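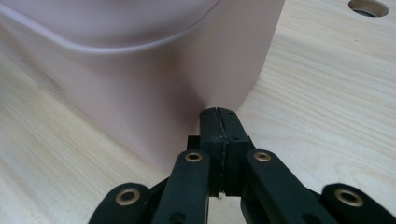 ## Michalski vs. Warnik, scoring notes (thread)

1/ Ten rounds at light heavyweight. Split decision for Warnik. Two judges had it 96–94 his way, the third had the same score for Michalski.

2/ I scored it 95–95. Michalski took the early rounds on jab volume. Warnik started landing to the body in the fourth and Michalski's feet slowed from there.

3/ The swing round is the seventh. Michalski was busier, Warnik had the cleaner right hands. All three judges gave it to Warnik – defensible under clean punching.

4/ No knockdowns. Referee Masanobu Nishimura warned Michalski twice for holding and took no point. A deduction in the ninth would have been within the rules.

5/ Michalski's trainer, Krystyna Lis, wants a rematch over the same distance. Warnik's side has not answered.

6/ Cut over Michalski's left eye came from a punch, per the referee's signal. That matters for the record – a stoppage on it would have been a TKO.

7/ Round-by-round card goes up tonight.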